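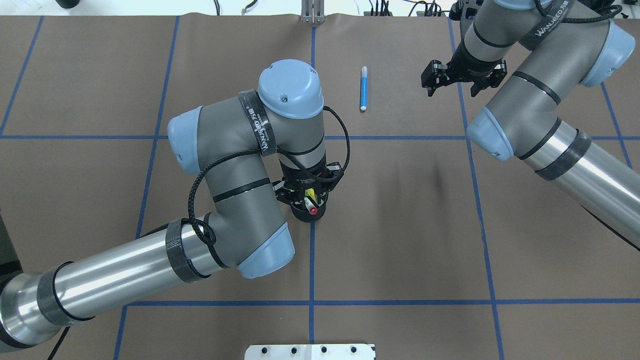
Brown paper and blue tape on the tabletop.

Avden reverse applique kit, large panel

Posted October 28, 2025

Four stars. Would be five if the needles weren't junk.

What you get: three layers of cotton, already cut to size, a printed pattern, thread in 2 weights, needles, a booklet. I picked the bird pattern. There's a fish too and one that's just a maze, which looked like a lot of corners and I hate corners.

Fabric first. Good. Tight weave, folds under with a fingernail, hardly frays. Red didn't bleed when I washed a scrap with a white sock. The black is a bit linty. Bottom layer came with a crease down the middle that took three goes with the iron.

Booklet says 70 hours. Ha. I'm at 92 and the tail isn't done. I have done applique before, not this kind, where you cut down thru the layers and turn the edges as you go. Cut an inch at a time. Don't get brave and cut the whole line, I did that on the left wing and it shifted and now there's a pucker that wont press out.

Needles bend. Swapped mine for a pack of Le Goff sharps by the second evening, huge difference. Thread is fine, Premura cotton, there's plenty of it. No scissors in the box so have small pointy ones ready.

Pattern transfer is the weak spot. Lines rub off while you handle it. I redrew half the bird with a chalk pencil.

Bought from Rulbridge, came fast, box a little squashed, nothing hurt. They sell the layers separately if you wreck one. Wish I'd known before the wing thing.

Would I buy another? Yes, probly the fish. Want the bird on the wall by December first.

Not for a total beginner. Do a small one before this.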